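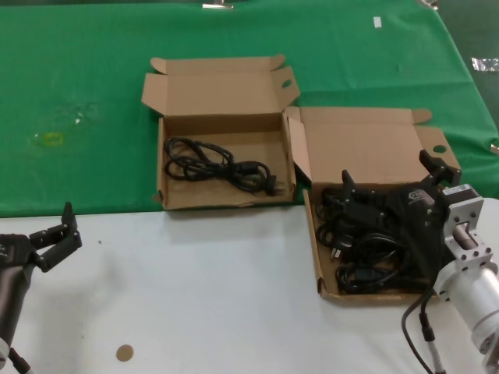

Figure 7.1 Two open cartons, the left one with a single coiled power cable in it.

Chapter 7
What Comes Back: Returns and the Small Business

Words to know: return rate, restocking, landed cost, write-off, refund window, serial returner

I ran a mail-order lamp shop for six years before I ever taught a class, and I can tell you the exact moment I started taking returns seriously. It was a Tuesday in May. I'd had a terrific month (my best yet!) with 1030 orders out the door, and I was sitting on the floor of my stockroom feeling very pleased with myself when the delivery driver wheeled in a cart of boxes with my own label on them. Then he went back to the truck for more.

In Chapter 6 we followed a sale from the supplier to the customer's doorstep and we stopped there, which is where most new owners stop too. The money is in the bank, the parcel is gone, and there's a fresh pile of orders to get to. But a sale isn't finished until the refund window closes, and in this chapter we're going to spend some time on everything that can happen in between.

7.1 Why People Send Things Back

I used to think a return meant something was broken. Some are, of course. Far more of them come from a mismatch between what the customer pictured and what arrived: the shade looked cream on a phone and turned out yellow in the living room, or the base was too wide for the nightstand. People also order two sizes and keep one. Some people change their minds, and a few (we'll get to them in 7.5) treat your store like a lending library.

You want to know which of these you're dealing with, and the only way to find out is to ask at the time of the return and write down the answer. Keep the list of reasons short. My first form had so many choices that everybody ticked "Other," and I learned nothing for an entire season.

To get your return rate, divide the number of units returned by the number of units sold over the same period. Watch that last part. Students love to divide June's returns by June's sales, but a lot of what lands on your desk in June was sold in May, and if your sales are growing quickly the rate will look much nicer than it should. Match the returns to the month of the original order, even though it's a pain.
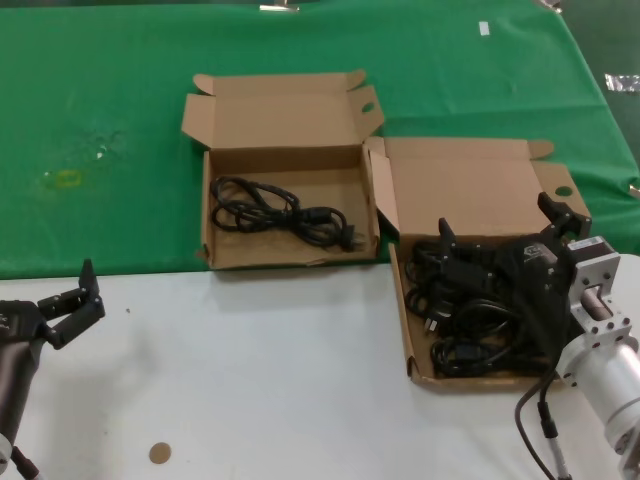
Figure 7.2 Corrugated boxes with their lid flaps folded back.

7.2 What a Return Really Costs

Let's follow one lamp. The customer paid 60 dollars for it and she gets all 60 back, so that part is easy. Now add the shipping you paid to send it, the shipping you paid to bring it home, the card fee you probably won't recover, and the time somebody spent opening it up, checking it over and putting it on a shelf. If it needs a new box, add that. If you have to sell it at a discount, the discount counts too.

Hala Radwan, who has kept the books for the houseware store Lolteo since it opened, had her staff time every return for a month. She had guessed that shipping would be the biggest piece. It was labor, by a wide margin, and most of the labor went into the small stuff: finding the matching order, finding the missing manual, finding out whether the cord in the bag belonged to that lamp or to some other one. She moved the order number to the outside of the parcel and got a chunk of those hours back right away.

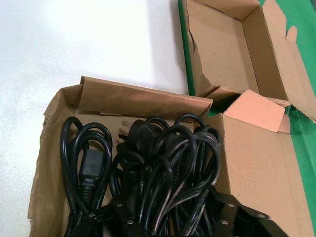
Figure 7.3 Power cords heaped in an open carton.

7.3 Four Places a Return Can Go

Once an item has been checked, you have to decide where it goes next. I teach it as four roads, and you'll see these names again in the exercises.

Back to stock. It's as good as new and you can sell it at full price.
Second shelf. It works but it's been opened or scuffed, so it sells for less.
Back to the supplier. The fault is theirs and your agreement lets you claim credit.
Write-off. You recycle it, donate it or strip it for parts, and take the loss on paper.

The trouble starts when you don't choose. I once let a corner of my stockroom fill up with "deal with later" until there was 800 dollars' worth of product in it, at cost, and by the time I got around to sorting it half of the styles had been discontinued. Stock that sits loses value every week, and it's taking up room you pay rent on.

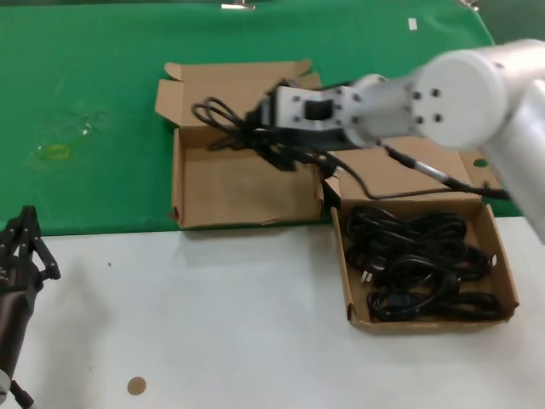 So give yourself a deadline. Mine was 2 days from the time a parcel came through the door, and I'd suggest something close to that unless your products spoil, in which case make it shorter. Huiling Tan does it differently at Skundau, her garden supply business in Plokdale. She sorts returns every afternoon at four, right after the last pickup, and anything she can't decide on in a minute goes to the second shelf. She admits she underprices a few things that way, but her aisles are clear and she goes home on time.

Before you read on, look back at the Yao Shoes case from Chapter 6 and find the line for refunds on the income statement. Then try to find the cost of handling them. It's in there, but it's spread across three different lines, and in 7.4 we'll pull it together and work out what Yao was really making on each pair.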